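Coffee on marble and up a matte black wall, what would you do?

Home Cleaning > Floors and Stone

marblemuddle
Posted June 19, 2021

Hi all, long time reader, first time needing help! We had a big coffee spill in the back room at our place in Kirklow, grounds and all, and of course it went right by the door strip where the marble stops. I threw an old beige cloth over it and the cloth is now mostly brown. There are splatters on the black panel next to it too, and the pale yellow tub we keep in there got specks near the base.
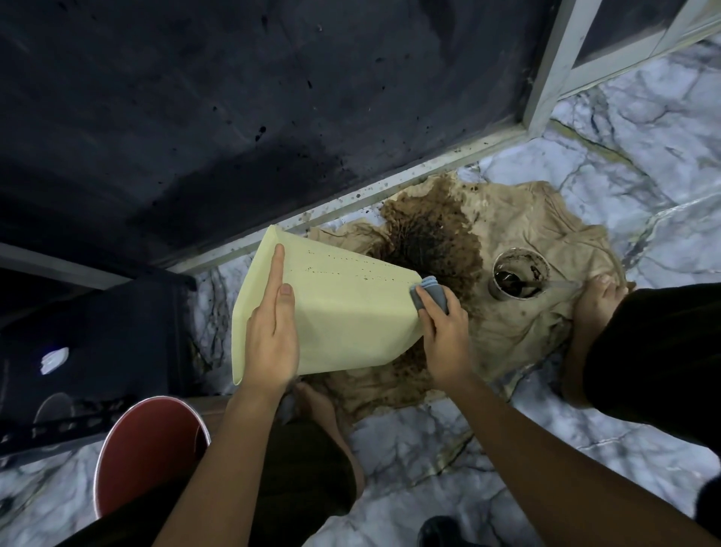 So my question is really about the stone. It was sealed in February with the Galtiletti stuff (2 coats) and I don't know if that's enough to save me. Do I keep blotting, or go in with something stronger? I have dish soap, baking soda and half a bottle of white vinegar.

tilefloor60
NO vinegar. Put it back in the cupboard. Acid etches marble and you'll be left with a dull patch that's worse than any coffee stain. Blot, plain water, blot again, then a tiny drop of dish soap if you have to.

pennywhistle_k
What tilefloor said about the vinegar. And get the grounds up before you wipe anything - I used to push them around with the rag and they ended up packed in the gap along the metal strip. An old toothbrush gets them out, or a vacuum once it's all dried off.

grout_expectations
I'm going to disagree on the soap. I've had marble for 7 years and soap leaves a film that grabs dirt, so you end up with a gray shadow where the spill was. I use the Ukham stone cleaner and that's it. Costs more, lasts ages.

tilefloor60
A drop of soap rinsed off properly doesn't leave a film. People use way too much and then blame the soap. But sure, if you have the stone cleaner in the house, use it.

marblemuddle
OK vinegar is banished, thank you! Blotting it is. What about the matte black though? We have the black panel and then a black wall behind the shelves, and every wipe mark shows on that finish. I've been going at that corner with a dark gray cloth so at least I'm not leaving white fluff all over it.

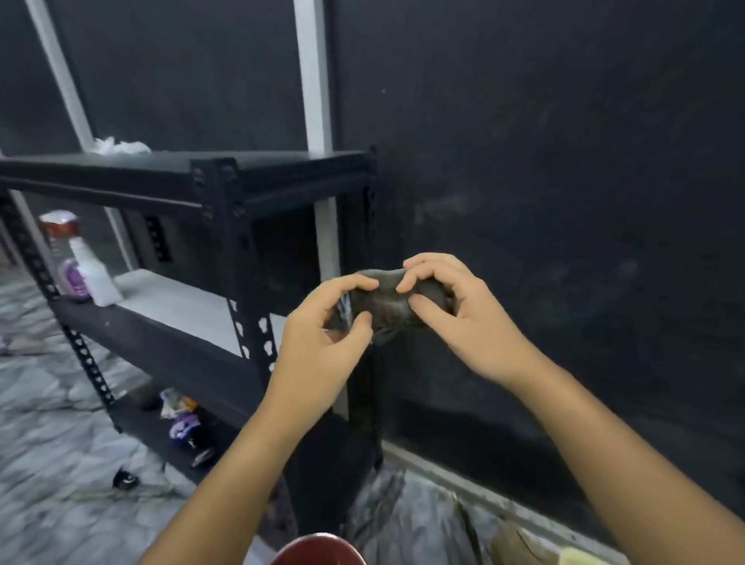

Gray cloth, black shelves, black wall. Excuse the bits and bobs on the shelves.

pennywhistle_k
Love the shelves! Barely damp cloth, wipe the whole panel top to bottom, then a dry one straight after. If you only rub the spots you get shiny patches.

grout_expectations
Agree with that one, for once lol. No scrubby sponges on matte, ever.

chaudhary_rd_reno
If there's still a brown mark on the marble after it dries, try a baking soda paste under plastic wrap overnight. It took 2 goes on my hallway but it got most of it.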